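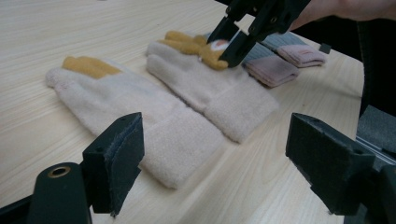
Figure 7.1 Two fleece gloves on a wooden tabletop.

Library > Companion Animal Care > Part Two > Chapter 7

Chapter 7
Feeding the Older Cat

Most cats change the way they eat as they age. Some leave half a meal they once finished. Others ask for food all day and still lose weight. This chapter covers what a healthy older cat needs from its diet, how to keep a feeding record, and when a change in appetite calls for a visit to the veterinarian.

In this book, an older cat is one past its tenth birthday. Kidney disease, an overactive thyroid, and sore teeth are all common after that age, and each one can first show up at the food bowl. A cat with a painful mouth may walk to the dish, sniff, and turn away. An owner can easily take this for fussiness.
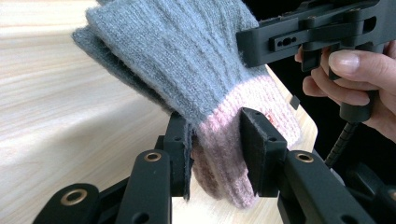 Weight is the second thing to watch. A kitchen or baby scale works well for a cat that will sit in a box. Weigh the box first, then the box with the cat in it, and write down the difference. Do this once a month, using the same scale. A loss of a few ounces is hard to see under a thick coat but plain on paper.

The Vanine case, which we return to in Section 7.4, shows how such a record is used. Vanine was a neutered shorthair seen at the Flanagan clinic in Javevton. Her daily intake at the first visit was 200 calories. By June it had dropped to 112, and the owner had noticed only that she was "slower at breakfast." An exam found two broken teeth. After they were removed, she went back to her old meals.

Older cats should not be switched to a new food overnight. Mix a little of the new food into the old and raise the share over 7 days or more. Warming wet food slightly brings out the smell, which helps a cat whose nose is less sharp than it was. Keep fresh water in more than one room, and place the bowls where a stiff cat can reach them without jumping.
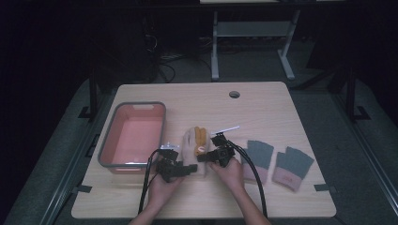 How long can an older cat safely go without eating?

A full day without food is reason to call the veterinarian. Cats that stop eating can develop a serious liver problem within days, and overweight cats are at the greatest risk.

7.1 Reading a Food Label

Start with the calorie statement, usually given per can or per cup.

Trirnen Press | Contact | Copyright notice | Back to top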